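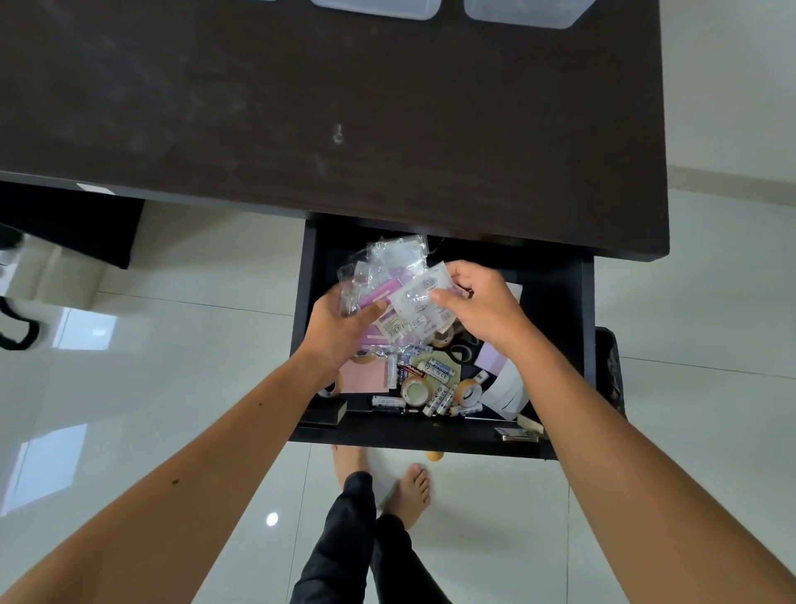

Hilstead Home Forum > Storage and Tidying > Desk drawers

Topic: One drawer for everything, how do you divide it?

macapagal_desk
I am in the middle of sorting my desk drawer and I would like some opinions before I buy anything. The desk is the wide dark brown one, the drawer is black and quite shallow, and everything in it is mixed together. At the back I have a heap of clear zip bags and packets, some with pink and lavender things in them and some with printed cards. In front there are the small supplies, the sticky notes, and far too much clear tape. Every time I need tape I cannot find it, so I buy a new roll, and then I find the old one under the packets.

My question is about the packets mostly. Do you keep small things in their zip bags inside the drawer, or do you take them out and use little trays? I also have plastic containers on the top of the desk and I could use those, but I want the top free for working. The drawer is 6 cm high inside, so tall boxes are not possible.

Flenedance
Take them out of the bags. Bags slide over each other and after one month you have the same heap again. I use low trays with straight sides, and the sticky notes stay in one of them with the pens. My drawer is 4 cm high inside, even lower than yours, and it works.

For the tape: one roll in the drawer, the rest somewhere else. You do not need all of it at your hand.

ruled_margin
I don't agree about the bags. If the packet has a printed card in it, the card often says what the thing is, and if you throw it away you will be guessing later. I had a tray of small parts like this and could not say any more which was which. Now I keep the bags but I stand them up on their short side, like cards in a library. You only need a narrow box to hold them. It has to be a shallow one, of course, or you fold the tops over.

Flenedance
Folded tops open again. I tried it.

ruled_margin
Then press the air out before you close them. It is a zip bag, it is made for closing.

Jeson
Before trays or boxes I would empty the drawer completely and wipe it. Black drawers show every bit of paper dust. And dark desk tops too, mine has smudges and light streaks all over and I see them only when the sun is low. A slightly damp cloth, then a dry one, going along the length of the desk. Please do not use a spray with wax in it, it leaves a film and then the arms stick to the table in summer.

How bad is the scratch near the middle? I have one on mine that I filled with a brown furniture pen, and it is much better than before.

macapagal_desk
Thank you for all the answers. The scratch is small and pale, it has the shape of a hook, or a question mark if you look from the other side. It does not disturb me much. Is the furniture pen shiny? The desk is matte and I am afraid of a shiny spot.

About the label on the front rim, does somebody know how to remove it without damage? I have left it there for too long.

Jeson
Mine dried matte, but try it under the desk first. For the label, warm it with a hair dryer on the low setting and pull slowly from one corner. Cooking oil takes away the glue, leave it ten minutes.

Flenedance
Oil on a matte surface can leave a dark patch. I would use only the warm air and a finger.

Jeson
On bare wood yes. On a finished top I never had a patch. But a small drop and wipe well, I agree with that.

quietstapler
Reading this with interest, as I have 700 sticky labels in my drawer and no plan. One thing I can add about the tape: lay the rolls flat along one side wall, do not stand them. If they stand, they catch on the desk when you pull the drawer, and then the drawer jams.

I keep the packets at the back, as you have now, and only the daily things at the front. I don't think the place is wrong, it needs just something between the two halves. A strip of thick cardboard is enough to begin. You can see after a few weeks if you want to pay for a real divider.

ruled_margin
Cardboard is a good idea. It bends in the middle if the drawer is wide, so put a small fold at each end and tape it to the walls. There is tape enough.

macapagal_desk
I will try it with cardboard first, then. The bags stay for the ones with printed cards, and I will open the others and see what fits in a tray. I will also ask my sister if she needs tape.

Has somebody an idea for the sticky notes? The pages of the pink pad are opening like a fan and the corners get bent.

quietstapler
Put something flat on it for a night, a heavy book is fine. After that keep it in a corner of the drawer with the glue side against the wall.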